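Mellgate Two-Arm Gripper Trials: README

What's in here

Recordings and notes from our side-by-side gripper trials on the two-arm bench at Mellgate. We wanted to know how much the choice of gripper matters when everything else stays put: same arms, same table, same fixed camera, same box of car and workshop parts. Quite a lot, and I've had a great time finding out where. If you are choosing fingers for a two-arm cell, or you just like watching a brake pad being picked up by its thin edge, I hope you'll find something useful (and please tell me if you do!).

The set holds 3000 attempts. Of these, 2000 are single-arm picks and the rest are two-arm jobs, where one arm holds or hands over and the other places. Each attempt comes with the fixed camera video, joint positions for both arms, finger opening, and a one-line result typed in by the operator.

Grippers compared

We ran 4 set-ups. Kodell A is a plain parallel two-finger gripper with flat pads. Kodell B is the same body with the softer ribbed pads. The Plemolgate gripper has longer fingers and a wider opening, but closes more slowly. The last set-up is mixed, with Kodell A on one arm and Plemolgate on the other, and it was added late after Fedir Horobets kept asking for it. He was right to. It's my favourite of the lot, and the two-arm folder is much more interesting with it in.

Every set-up has its own folder, named after the gripper. Inside are "single" and "both", and inside those one folder per attempt. The numbering has gaps where we removed runs with a dropped camera link. Please don't renumber them, as the notes file points at the old numbers.

The parts

Brake pads, arched plastic covers, black round fittings and a metal tray make up the core set. They were chosen to annoy a two-finger gripper in different ways. The pads are heavy for their size and sit happily on a narrow side, but lie one down at a tilt and the fingers have to come in at an awkward angle. The arches have nothing flat to squeeze except the small flanges. The fittings are easy until they are close to the tray rim, and then finger thickness starts to matter a great deal.

All work is done on a brown mat. We tried bare table first and the parts slid about far too much when a finger touched them early. The mat does wrinkle with use, so expect small changes in height from one session to the next. I've left those in, because a real bench has them too.

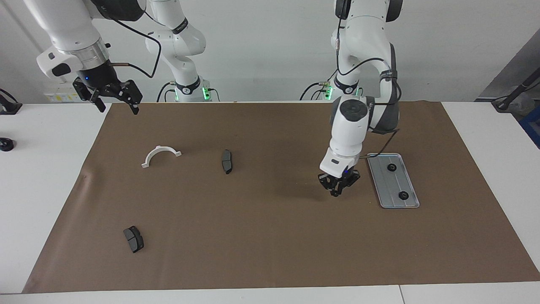

Can I train on one gripper's runs and test on another's?

You can, and it's the split we use most ourselves. Start with Kodell A and test on Kodell B, where only the pads change. Going from either Kodell to Plemolgate is a much harder test, and you will need to rescale the finger opening using the values in the grippers file.

Controllers

Half the single-arm picks were driven by hand through the Sydorenko controller, and the other half replayed from saved paths with small random shifts. The "driver" column tells you which. Hand-driven runs are slower and have more hovering before the close, especially on the pads. The replayed ones are brisk and sometimes gloriously wrong, for instance closing neatly on thin air beside an arch. Failed attempts are kept and marked "miss", "slip" or "knock". A knock means the part was pushed out of reach before the fingers closed.

"Left" and "right" always mean the robot's own left and right, so they come out swapped in the video. This has caught out every single person who has opened the data, me included, several times.

What we found so far

Ribbed pads beat flat ones on the fittings and made hardly any difference on the brake pads, which surprised us. Long fingers were lovely for reaching into the tray and a nuisance near the other arm. Two-arm handovers went best with the mixed set-up: the flat Kodell pads hold the arch by a flange while the wide Plemolgate opening leaves plenty of room to come in from the other side.

Treat all of this as bench notes. We only have one pair of arms, and pad wear isn't controlled for. The Kodell A pads were changed after 200 attempts and the others were not, simply because we ran out of spares.

Known problems

Joint logs for the first January sessions run slightly behind the video. There is a shift value in the session file, so apply it before lining anything up. Finger opening on Plemolgate reads a little above zero when fully closed. A few result lines say "ok??", which was me, at the end of a long Thursday, and I've left them for you to judge.

Still to do

Suction cups are next, then a wrist camera on each arm. Fedir is also printing a set of curved pads for the arches, and I can't wait to try them. If you have a part that your own gripper hates, send us the measurements and we'll see whether we can add it to the box.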